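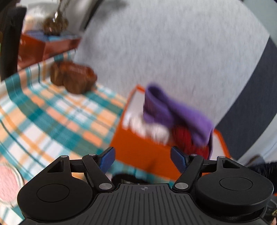

The orange box, out on the checks and already filling up.

I'd gone round to talk about wardrobes and ended up spending most of the morning in the bedroom, talking about one box. My host has lived in the same flat in Parora for two years and swears she's never owned a proper chest of drawers. "I had a plan for one," she told me, "and then I measured the wall and it was 46 centimetres short, so that was the end of that!"

So everything soft goes in boxes. Woollies, fleeces, the odd towel, all of it gets put on the bed first and sorted there (she can't bear doing it on the floor, her knees won't have it). I asked if she folds things properly. She laughed at me. "Towels, yes. I was brought up to fold a towel. Jumpers I sort of roll and hope."

Fleece is the awkward one, she says, as it springs back up the minute you let go. Her answer is to put the bulky things in first and tuck the thin ones down the sides afterwards, and if something hangs over the rim for a while, well, it hangs over the rim. I found this enormously cheering. My own airing cupboard is a disgrace.

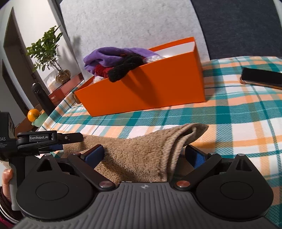

Her sister, listening from the kitchen, called through that towels had no business in with the knitwear and ought to live in the bathroom like everybody else's. This is clearly an old argument. "She has a bathroom with shelves," my host said, quite loudly. "I have a hook."

We got on to February, which is when she does the big swap and the heaviest winter things start moving to the back. Does she label anything? Not any more. She tried it once with little card tags and they all came off in the first week, so now she goes by the colour of the box and her memory. Orange is for whatever she'll want soon.

Then the kettle went on and we had our tea.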